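Utensil caddy on the worktop: what goes where, and what is the middle hole for?
Kitchen & Household > Storage and tidying
Posted by Flora Lennox

I have finally given up on the drawer. It jammed on the whisk for what I would conservatively call the 80th time, and I had to free it with a palette knife, which then also lived in the drawer, so you can see how that went.

In its place I have bought a grey caddy from Vostetti. Two tall compartments, one either side, sitting in a wire stand, and a flat top with three openings. The left opening goes down into the left compartment, fair enough. The right one has a shallow plastic cup sitting in it. The middle one goes nowhere at all. Anything put through it meets the wire and then the worktop.

The leaflet is 21 languages of "wipe with a damp cloth".

So: what is the middle slot for, is the little cup meant to stay in, and is there any sensible way of dividing things up? At present everything has gone in the left side and leans over like people waiting for a bus. I'd also like the chopping board to live somewhere other than flat on the worktop, where it takes up all the room I gained by emptying the drawer.

Photos at the bottom.

Wiesława Lis
5 people found this helpful

I had a Rullent one built much the same way. The middle gap was sold to me as a place to stand a thin chopping board, edge down, so measure yours before you try. Mine was a few millimetres too thick and I spent a winter pretending it wasn't. If yours fits, that is two problems gone. If it doesn't, leave the gap alone and enjoy the airflow.

The cup lifts out on mine. I kept it in for teaspoons and the peeler, which otherwise sink to the bottom of a tall compartment and are never seen again. Take it out if you want full depth on that side.

As for dividing, go by what you grab with a hot pan in front of you. Spatula and turner on the side nearest the hob. Whisk and pastry brush on the other, as neither is ever needed in a hurry – I have yet to meet a basting emergency. The whisk wants space round its head or it hooks its neighbours and they all come out together, much as they did in your drawer.

Once a week tip everything out and wash the insides. You will find crumbs, and you will not know how they got there.

Bok-nam Ryu

just use a jar

Huệ Võ

A jar falls over when you put a ladle in it. Ask me about my tiles.

Agree with Wiesława on most of it, but I wouldn't stand a big board in a caddy even if it fits, as the whole thing gets top-heavy. A cheap rack from Zurkthorpe or anywhere else will hold it upright against the wall. Dry the board first, both sides. And yours has had a good few years of knives by the look of it, so a scrub with bicarb and half a lemon wouldn't hurt. It lifts the grey marks a bit, though the scratches are there for life.

Photos added by Flora Lennox

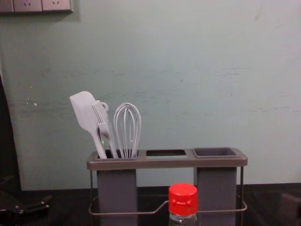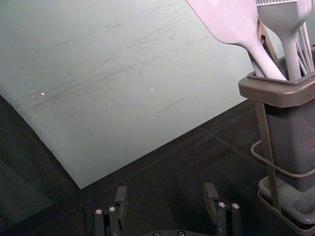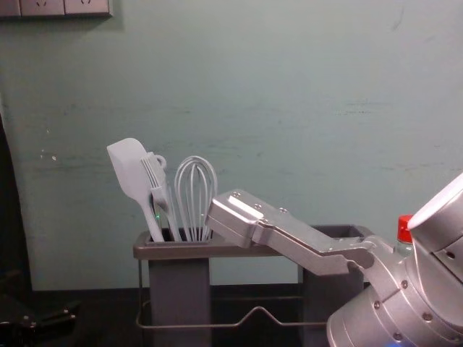 The caddy in all three, with the chopping board beside it in the second.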